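About Tandau

We're a small workshop with one big interest: helping robot arms learn by being shown. Tandau began one February in a single room at Villa, and we still love the basic idea as much as we did then! You give a learning system plenty of good examples of a job, and it starts to work out the job for itself.

Most of our days go into gathering those examples. We set out a few simple shapes, run the arm, save everything, move the shapes and go again.
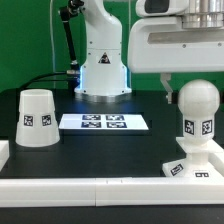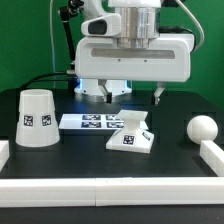

White shapes with square tags, on the black table with the green backdrop.

Our first collection, Clallano, holds 3981 examples, and 876 of them are attempts that went wrong. We kept every one - a learner needs to see a slip now and then, and so do we. The second, Salem, has reached 2364 and is growing every week. It uses 36 starting layouts, and we're forever arguing (happily) over which one is the hardest.

Schools and other small groups are welcome to ask for copies of either collection. If you'd like to see how we set up a session, write to us and we'll find you a morning.

Page last updated 27 September 2020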